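Collecting towel folds at Triletach

Triletach runs its cloth-handling work out of a ground-floor room in Telletville, and most of what happens there is repetition. An operator guides an arm through a fold, resets the cloth, and does it again. Tsung-han Yau, who is in charge of the data, puts the length of a session at two hours and says the second hour is usually the better one.

"In the first hour people are still thinking about the controller," he says. "Their paths are full of small corrections. Those go into the set too, but I tag them."

The current set, called Cleltetti, holds 834 recorded episodes. Of those, 529 are complete folds from a flat start. Another 272 begin with the cloth already disturbed: bunched, half folded, or folded along the wrong line. The remainder are test runs that Yau keeps for checking the time alignment between the camera stream and the joint readings.

The disturbed starts were added in August, after the first policy trained on flat starts alone was tried on cloth that had been dropped by hand. Yau describes the result as predictable. The arm went to where a corner ought to have been and closed on nothing, then carried out the rest of the fold in the air.

"It had never seen a failure, so it had no reason to do anything different after one," he says. "You can't get recovery behavior out of data in which there is nothing to recover from."

Operators now work from a start sheet. It gives a rotation for the cloth, a position on the table, and a state. They are asked not to improve on the sheet. Yau discards an episode if the operator straightens the cloth by hand before recording, and he checks this by comparing the first image with the entry in the log.

Labels are kept short. Each episode gets a start state, an end state and a single grade from the operator, entered before the next reset. An earlier version of the form had 11 fields, and the entries got worse as the session went on. "By the end everyone was picking the default," Yau says. "I would take three fields that are true."

Training is handled by Yip, the in-house tool that splits episodes into short segments and balances them by start state. Yau holds back 200 episodes for evaluation and does not let operators know which ones. He is cautious about the numbers that come out. Segment error on the held-back set has fallen with each round, but he considers it a weak guide to whether the arm will finish a fold, and he wants trials on the physical setup before changing anything in the collection plan.

Asked what he would do differently, he mentions the grade. Operators tend to score by how neat the final fold looks, and a clean recovery from a bad start often ends in something untidy. He is considering two grades, one for the outcome and one for the motion – though that would mean adding a field.

Contact with the edge of the cloth is the part Yau reviews most closely, frame by frame when he has time. Terry cloth is thick enough that a small error in height changes what the fingers do, from taking one layer to taking two or simply pushing the material along. With the tan towel in its rough wedge and the gripper at the folded corner, he says, a single view from overhead does not settle whether the fingers are pinching or pushing, and he goes to the finger position log before he accepts the label.
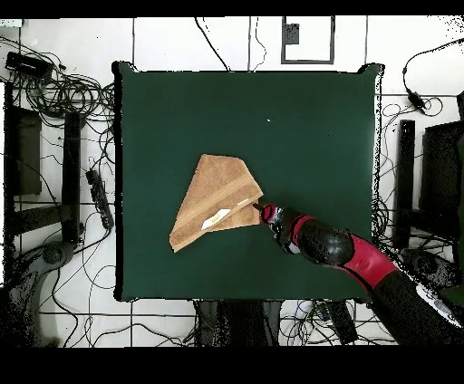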